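6 Kitchen scene: loading, scaling and first test run

This section covers the simulated kitchen used to check the Zakard arm and its wheeled base before either is switched on in the workshop. Complete section 5 (base wiring and emergency stop) first. The simulator can be run without the hardware connected, but the joint limits it uses are read from the file saved at the end of section 5.3.

Last revised October 29, 2019. Replaces the version issued in March, which used the old scene loader.

6.1 Before you start

You will need:
the bench computer, or any machine with a graphics card that runs the Getico viewer
the scene folder from the build archive, unpacked
the joint limit file from section 5.3
a tape measure
a printed copy of the log sheet at the back of this manual

Unpack the scene folder to a local disk. The loader reads textures one at a time and will stall on a network drive. If you are working in the shared workshop, use the folder already on the bench computer and do not rename it. Other builds point to it by path.

CAUTION: Disconnect the motor supply at the red plug before opening the viewer. The viewer and the live controller share a port. If both are running, a command meant for the model can reach the arm.

6.2 Loading the scene

1. Open a terminal and change to the scene folder.
2. Start the viewer. Wait until the status line reads READY.
3. From the Scene menu choose Load, then pick the kitchen file. Loading is finished when the floor texture sharpens.
4. From the Robot menu choose Attach. Select the base first, then the arm. If the arm is attached first it is placed at the world origin and will stay there when the base is driven.
5. Load the joint limit file. The six arm joints and the two wheel joints should each show a green mark in the side panel.
6. Save the session under a new name. Do not overwrite the supplied session.

Note: An amber mark beside a joint means that the limit in the file is wider than the limit in the model. The model limit is used. Go back to 5.3 if more than one joint is amber.

6.3 Setting the scale

The kitchen file was drawn in millimetres and the robot model in metres. The loader converts one to the other, but versions before 2 do so twice. Check it by hand.

1. Choose Measure from the Tools menu.
2. Click on the floor directly below the front edge of the worktop, then on the edge itself.
3. Compare the reading with the worktop height in scene.txt. The two should agree to within 2 mm.
4. If the reading is a thousand times too small, untick Convert units, reload the scene and measure again.

Measure the real base as well, across the widest part of the wheels, and enter this figure as the footprint width. On the Carvalho frame the wheel nuts stand proud of the guards and have to be included. The supplied value is 400 mm. A frame built with the longer axle bolts will be wider.

6.4 Placing the camera

The camera on the mast is modelled as a plain pinhole with no lens distortion. Its pose is set in the file camera.txt, with height and distance in millimetres and tilt in degrees.

1. Set the tilt to 20 degrees below level.
2. Drive the base to the start mark using the arrow keys. Use short presses. The base carries on for a moment after the key is released.
3. Turn the base until it faces the units squarely. The line where the cabinet fronts meet the floor should be level in the camera window. If it slopes, turn the base in single steps until it does not.
4. Press C to store the pose.

The floor line is used because it is long and unbroken and is picked out well by the edge finder. The worktop edge is also straight, but the speckle in the granite gives false edges close to it, and objects standing near the front can hide part of it. 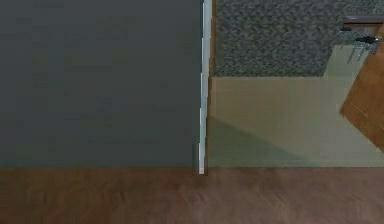 Once the pose is stored, the edge finder runs by itself each time the base stops. It draws its result in the camera window as a thin green line and writes the angle to the log. An angle of less than one degree either way is accepted. Anything larger causes the base to correct itself once, and then to wait for a key press if the second reading is still out.

Note: Large flat surfaces of a single dark colour give the depth filter very little to work on. Where the base has to stop in front of one, the stopping distance is taken from the floor line alone. Set Floor line only to ON for those stops in the route file.

Note: Shadows falling across pale cabinet fronts may be picked up as edges. If the green line jumps to a slanted position, raise the edge threshold in steps of five until it returns to the floor. Do not switch the shadows off. The workshop has a single window on one side and the finder will meet the same trouble there.

6.5 Marking keep-out areas

The base plans its path on a flat map of the floor. The map is made from the lower 107 mm of the scene, and anything that does not reach down that far is left out of it. Boards, open doors and handles that stand out above this height have to be marked by hand or the mast will strike them.

1. Switch to the plan view with P.
2. Choose Keep-out and click the corners of the area in order. Close the shape by clicking the first corner again.
3. Allow a hand's width beyond anything that projects over the front of the units.
4. Give the area a name. Names appear in the log and save a good deal of scrolling later.
5. Repeat for each area, then choose Rebuild map.

CAUTION: Keep-out areas apply to the base only. The arm does not read them. Its own limits are set in 6.6.

6.6 Setting the arm envelope

1. In the side panel, open Arm and then Envelope.
2. Set the lower face of the envelope to the measured worktop height plus the thickness of the gripper pads.
3. Set the front face to the front edge of the worktop. For the first run the arm should not reach past it.
4. Tick Stop on contact.
5. Move the arm through its parking sequence with the space bar, one step per press. Watch the elbow at step four, where it comes closest to the mast.

Clear glass and other see-through objects are drawn by the viewer but are not given a solid shape unless the scene file asks for it. The arm will pass straight through them in the model with no warning. To make such an object solid, select it, open Properties and set Collision to Box. The box will be slightly larger than the object on all sides and should be left that way.

6.7 First test run

1. Load the short route from the routes folder.
2. Set the speed to Slow.
3. Press Run. The base should leave the start mark, stop at the units, square itself, and return.
4. Repeat the run five times without moving anything in the scene.
5. Copy the stopping distance and angle for each run on to the log sheet.

The five stopping distances should agree closely, as the model has no wheel slip unless it is switched on. A spread of more than 2 mm points to the edge finder and not to the drive. Go back to 6.4 and check the threshold.

When the short route is steady, switch Wheel slip to ON and repeat. Larger differences are to be expected. Keep both sets of results, as section 7 compares them with the readings taken on the workshop floor.

6.8 Faults

Viewer closes when the scene is loaded
A texture file is missing or the path contains a space. Move the folder and try again.

Base turns in circles at the start mark
The left and right wheel joints have been swapped. Check the order in the joint file against the wiring table in 5.2.

Green line flickers between two positions
Two edges are of nearly equal strength. Raise the threshold, or tilt the camera down by one degree and store the pose again.

Arm freezes at step four of parking
The elbow has met the mast. Confirm that the mast is entered at its shorter height. The Ularmont mast kit comes in two lengths and the longer one cannot be used with this parking sequence.

Angle in the log is always zero
The pose was not stored. Press C with the camera window selected, not the plan view.

Corrections to this section should be sent to Concetta Farina with the session file attached. Give the loader version and say whether wheel slip was on.

Continue to section 7, Floor trials.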